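Wokmont 4 Stage Monitor: Set-up Guide
Section 2. Placing and levelling the wedge

Read this section before connecting the monitor to a mixing desk. Users of the Skultlow rack amplifier should also read the appendix on speaker cable.

2.1 Placing the cabinet

1. Set the cabinet on its long side with the grille facing the singer.
2. Line up the horn with the null point of the microphone. For a cardioid microphone, place the wedge directly behind it.
3. Keep the cabinet clear of stage curtains. The rear port must not be blocked.

CAUTION: Do not stand drinks on the cabinet or on the amplifier lid.

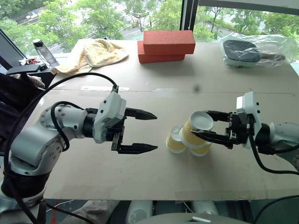 Chathurika Bandara writes that with a hypercardioid microphone the wedge gave more level before feedback once she moved it off to one side. This is correct for that pattern. Consult the polar chart supplied with the microphone and turn the cabinet to match.

2.2 Connecting

4. Turn the LEVEL control fully down.
5. Run a balanced XLR cable from the auxiliary output of the desk to INPUT A.
6. Set the auxiliary send to pre-fader.
7. Switch on the desk first, then the monitor. The green lamp lights when the output stage is ready.

NOTE: INPUT B is for linking a second wedge. Do not feed it from the main outputs.

2.3 Setting the level

8. Ask the singer to perform at full voice.
9. Raise LEVEL until the vocal is clear over the drums.
10. If the monitor rings, lower LEVEL and cut the ringing band on the desk. Do not cut more than 4 dB at first.

CAUTION: Levels above 90 dB at the ear can damage hearing over a long set. Wear earplugs during sound check. 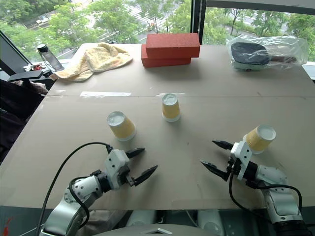

Rajitha Nanayakkara asks whether step 10 can be done with a recorded vocal. It can be used for a first pass, but playback does not open the stage microphone, so ringing will not show up. Repeat the step with a live singer.

2.4 Storing the setting

11. Hold STORE until the display shows the slot number.
12. Release the button. The setting is kept when the mains lead is removed.

Guide revised November 2024. Replaces the May issue.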